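Hydrant flow testing on the north side of Grovcombe

The water district finished its January round of hydrant flow tests and posted the results as a scanned table. I typed the north side into a spreadsheet, 89 hydrants in all, and sorted it by available flow at 20 psi residual. These are my notes.

How the test works

Two hydrants are used. The crew puts a gauge on the first one and reads the static pressure with everything closed. They open the second one fully, read the pitot pressure at the outlet, and read the first gauge again while the water is running. From the drop between the two gauge readings you can work out what the main would deliver before pressure falls to 20 psi.

The coefficient for the outlet matters. The table uses 0.9 throughout, which is right for a smooth, rounded outlet and too high for the older square-edged ones on Dobson Street. Manikandan Sastry at the district confirmed that nobody felt inside the outlets this time.

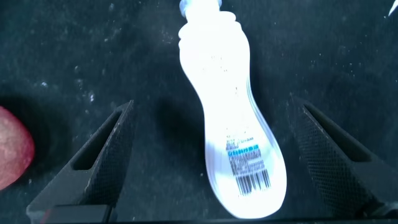 What the numbers show

The best result is at Anetti Road and the bypass, at 1,406 gallons per minute. That hydrant sits on a looped main and is fed from both directions. The worst is at the closed end of Grenell Court, at 371. Grenell Court is a dead-end main, and the houses there are closer together than the ones on Anetti.

Hydrant bonnets are color coded by flow under the usual scheme: blue for 1,500 and up, green for 1,000 to 1,499, orange for 500 to 999, red for under 500. The Grenell hydrant is painted green. I asked Sharon Koech at the fire station whether engine crews go by the paint. She said they go by the map in the cab, and the map was last updated before the court was extended.

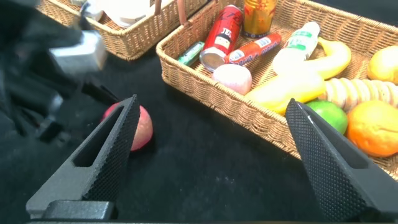
Repainting is the cheap part of fixing this. A bonnet takes one coat of enamel and a few minutes with a wire brush, and the district already has the paint. The shade should be settled first, as the last batch of "red" faded within a couple of summers. An apple with a red blush over a pale pink-yellow side is close to what the bonnet on Dobson Street looks like now, and in poor light I would not bet on anyone reading it as red. A reflective band in the same color would help at night.

The map is more work. Each record needs the new flow, the test month and the main size, and the main sizes are in a different file. I have matched the Dobson and Anetti records so far. The Grenell ones use the old lot numbers, so those will have to wait until I can get the plat from the county office.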